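4. Opening the case and clearing out dust

Clean the inside of the computer every 9 months, or sooner if the fan has become louder than usual. The job takes up to 60 minutes.

CAUTION: Shut the computer down and unplug the power cord before you open it. Press the power button once after unplugging to drain any charge left in the supply.

1. Disconnect all cables from the back.
2. Lay the tower on its side on a firm, flat surface.
3. Remove the screws that hold the side panel. Keep them in a cup.
4. Slide the panel toward the back and lift it off.
5. Touch bare metal on the case before reaching inside.

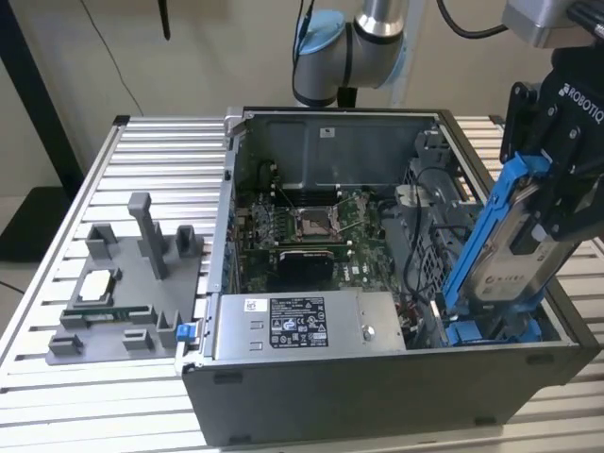 6. Hold the fan blades still with one finger. Blow out the dust in short bursts, keeping the can upright.
7. Wipe the vents with a dry brush. Do not use a vacuum cleaner or a damp cloth.
8. Check that every cable and card is fully seated.
9. Refit the panel and tighten the screws by hand.

NOTE: On Sutik 134 models the panel has a latch in place of screws. Press the latch down before sliding.

If the computer does not start afterward, see "No power" in section 9.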